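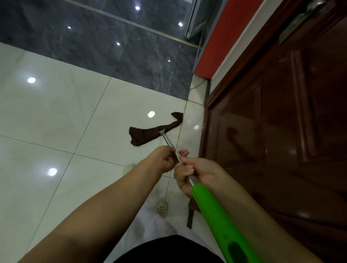
Frequently asked questions about our gripper and camera trials

We compare grippers, arms and head-height cameras on ordinary household jobs, and mopping is the one we get asked about most. It's a wonderful test! A long pole punishes a weak grip, and a shiny floor punishes a camera. With the mop held out in two hands, one pinching the thin metal shaft and the other wrapped round the pole just above the green foam, you have two quite different grasps on one tool, and the ceiling lights bouncing off the white tiles give the camera plenty to get confused by. Every gripper on our list has to cope with both.

Which grippers have you tried so far?
Two properly. The Gomalora is a two-finger parallel gripper with flat rubber pads, and the Skakari has three jointed fingers that close round whatever they meet. A third, from Vendonex, is on the bench in Riihimäki but has only done drawer handles.

So which is better?
It depends where on the pole you hold it! The Gomalora is lovely on bare metal and very repeatable. On foam it squashes the sleeve and then slowly twists. The Skakari loves foam and is fussy about thin shafts. My favourite set-up at the moment is one of each, Skakari on the lower hold.

How many runs is that based on?
462 with the Gomalora and 172 with the Skakari, so please don't read too much into small differences yet. We'll even them up in February.

Why watch a person do it first?
You learn where hands want to go. Antonina Hrynyshyn went through 3296 short clips of people using long-handled tools and marked every change of grip. I'd never have guessed how often people shift a hand halfway through a stroke, and we now let the arm do the same.

What do you do about glare?
Shorter exposure helps a lot, and so does a second camera on the wrist. Depth readings on glazed tiles are still patchy. We tried a polarising filter, which was great from one angle and useless from the next.

Does the cloth matter?
Hugely. Thin, dark cloth folds over itself and the software loses its outline, so we test with thick and thin ones.

Can I use my own arm?
Yes, if it can carry the gripper and the tool at full reach. Leverage is the thing to check. Our smaller arm tripped its force limit 28 times before we slowed the strokes down.

Will you share the controller settings?
Gladly. Write to us with the arm and gripper you have and we'll send the closest match.

Page last updated 21/11/2019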